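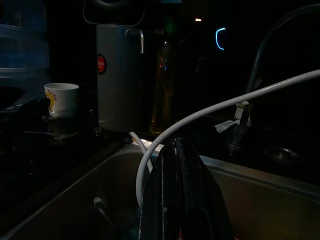

Why does a person have to guide the robot by hand at all, when it could be given a list of positions to move to?

A list of positions works well when everything the robot touches is in the same place each time. In a kitchen it almost never is. A plate may lie flat one day and lean against the side of the sink the next, and the movement that picks up the first plate will miss the second. A person guiding the arm sees the difference and corrects for it without stopping to work out the numbers. What gets recorded is the correction as well as the movement, and it is the correction that we want the robot to learn.

Chapter 3
Showing the Task

3.1 What this chapter covers

In the last chapter we wrote programs that moved an arm between fixed points. In this one we leave the keyboard and show the arm what to do. There are two common ways of doing this. In the first, the teacher takes hold of the arm and moves it through the task. In the second, the teacher stands or sits apart from the arm and moves it by remote control. Both produce a recording, called a demonstration. A set of demonstrations of the same task is called a training set.

By the end of the chapter you should be able to:

choose between hand guiding and remote control for a given task
write a task sheet that another person could follow
judge whether a demonstration should be kept or thrown away
explain why a training set needs variety

You will need the notation for joint angles from Chapter 2. No new mathematics is introduced until section 3.6.

3.2 Guiding by hand

When an arm is guided by hand, its motors are set so that they hold up the arm's own weight and little else. The arm feels light and stays where it is left. The teacher moves it, and the joint angles are recorded many times a second.

The great advantage is that the teacher feels what the arm feels. If the gripper presses on the bottom of a sink, the teacher's own hand is stopped. Beginners usually make a usable demonstration within their first morning.

There are two drawbacks. The teacher's body gets in the way of the cameras, so that the pictures recorded alongside the movement are full of sleeves and elbows. A robot trained on those pictures will later work without the sleeves and elbows, and may do badly for that reason alone. The second drawback is that one person can guide two arms at once only with difficulty. Try it with the practice arms in the laboratory and you will find that one arm drifts while you attend to the other.

3.3 Guiding by remote control

In remote control the teacher moves one thing and the robot moves another. The thing in the teacher's hands is called the leader, and the robot is called the follower. The simplest leader is a small copy of the follower, with the same joints in the same order. Other kinds include hand-held controllers, gloves and three-dimensional mice.

The teacher may watch the follower directly or may watch only through its cameras. This book recommends the second wherever it can be done safely. If the teacher can see something that the cameras cannot, the teacher will use it, often without noticing, and the robot will be asked to learn from information it does not have. Kilian Eder called this "the teacher's secret" in his course notes for the Sestisano kitchen project, and we shall use his name for it.

The price of remote control is touch. Most leaders send nothing back to the hand, so the teacher must judge contact by eye. New teachers tend to press too hard on the way down and to close the gripper too early. Both habits fade with practice. At Sestisano a new teacher made 30 practice demonstrations, none of them kept, before recording anything for the training set.

3.4 Two views of the same work

A camera near the gripper and a camera higher up give very different accounts of a task. The near camera shows the fingertips and whatever is close to them, and is the better guide in the last few centimetres of a reach. It is also easily troubled by poor light, and dark objects in a dark basin may be lost altogether. Compare the view at the start of this chapter, where the basin is nearly black beside the fingers, with the one below, where the plates can be made out at once.

The higher camera shows where both arms are in relation to the sink and the counter. It is the view to use for planning a reach and for keeping the arms clear of each other. It is less useful for judging whether the fingers are on either side of a rim, for the arms themselves may hide the place where contact is made.

A teacher should learn to move attention from one view to the other at the right moment. A good rule for beginners is to use the higher view until the gripper is over the sink, and then to change to the near view and stay with it until the object has been lifted clear.

Objects that bend need more thought than objects that do not. A hose hanging into a sink can be pushed aside by an arm and will not return to quite the same curve. Decide before recording whether the hose is part of the task – something to be moved on purpose – or something to be avoided, and write the decision down.
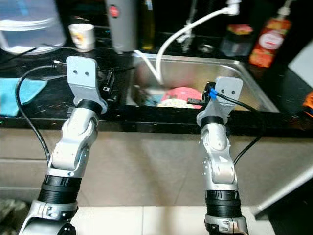
3.5 The task sheet

A task sheet is one page, written before any recording is made. It says how the task begins, how it ends, what may vary and what must not. The sheet below was used by the Ostapchuk teaching group.

Task: lift one plate from the sink and place it on the counter.
Start: at least one plate in the sink, grippers open and empty.
End: plate resting flat on the counter, both grippers open, both arms clear of the plate.
May vary: position of the plate, other items in the sink, items at the back of the counter, room lighting.
Must not vary: camera positions, height of the arms.
Throw away if: the plate is dropped, an arm strikes the tap, or the teacher stops for longer than three seconds.

The last line deserves attention. A pause does no harm in itself, but a robot that learns from pauses will learn to pause. A slow, steady demonstration is worth more than a quick one with a halt in the middle.

The group recorded 100 demonstrations from this sheet and kept 54. Most of those thrown away failed on the last line, and nearly all of these came from the first two days.

Exercises for sections 3.1 to 3.5

1. Write a task sheet for hanging a cloth over a rail. Say clearly how you would decide that the task has ended.

2. A teacher on the Hokska course watches the robot through a window and does not look at the camera views. Name two things the teacher might learn through the window that the robot could not.

3. Work in pairs. One person closes their eyes and holds out a hand, and the other gives spoken directions for picking up a spoon. Note each correction. Which of them would have been unnecessary with a sense of touch?

4. The Ostapchuk sheet allows the room lighting to vary. Give one reason for this and one against it.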